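4.2 Fruit sorting in the Skitdale cell

Claims for home-built two-arm cells tend to rest on a handful of good runs. We logged 238 attempts on ours, put together in a shared workshop, and count 145 as successes – a modest figure. 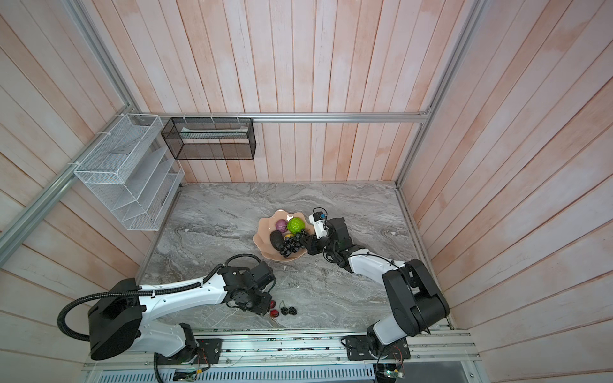

Figure 2. The cell, with both grippers near the fruit bowl.

Small items are a fair test of the fingers, and we doubt that the Sultness score, which gives a cherry and an avocado equal weight, says much about them. 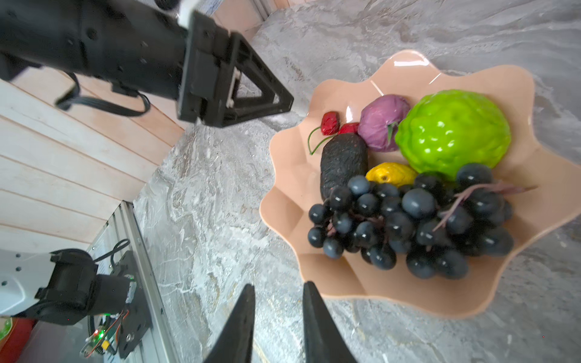

Grapes raise a further doubt. A bunch can be gripped almost anywhere, so a lift shows little about aim. Leaving bunches out removes 57 of the successes.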